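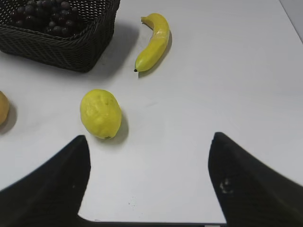 Figure 3. Dark woven basket with a banana and a lemon on a white tabletop.

4.2 Changeover between tray sizes

We turn now to the part of the study that the line crews at Stonville were keenest to talk about, and which, we must admit, we had not given much room in our first plan. A tray sealer can run very happily for a whole shift on one size of tray, and most published work on sealing machines treats it as though it always does. At a contract packer the day looks quite different. The Flotach sealer at Stonville was changed over as often as four times in a shift, and each time the sealing head, the infeed guides and the film reel all had to be dealt with before the first good pack came off the belt.

We timed a changeover from the last sealed tray of the old size to the first tray of the new size that passed the leak test. This is a rather stricter measure than the one the crews themselves used, who stopped the clock when the belt started moving again, and it accounts for most of the gap between our figures and the shift sheets. On the original method the middle value was 20 minutes. Swapping the head took up less of this than we had expected. A good deal went on walking to the tool store, and more still on waiting for the new head to come up to sealing heat, a wait that was quite often begun only after the guides had been set.

The revised method, drawn up with the crews over several pleasant and fairly noisy tea breaks, asked for two things only. The next head was to be put on the warming stand before the old run ended, and the guide settings for each tray were to be marked on the rail in paint, so that they could be found by eye. The second site, Ilie, took up the warming stand but kept its own written settings, and we are grateful to the crew there for letting us time them all the same.

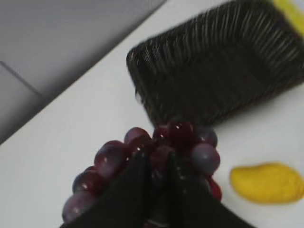

4.3 Film reels and the first trays after a stop

Both sites bought their lidding film from Kumex, in the same grade and width, so we can set aside differences in the film itself when comparing them. What did differ was how the reel was threaded after a stop. At Ilie the first 3 trays were always thrown out as a matter of habit, whether or not they leaked, and we have left these out of the reject counts given in the next section.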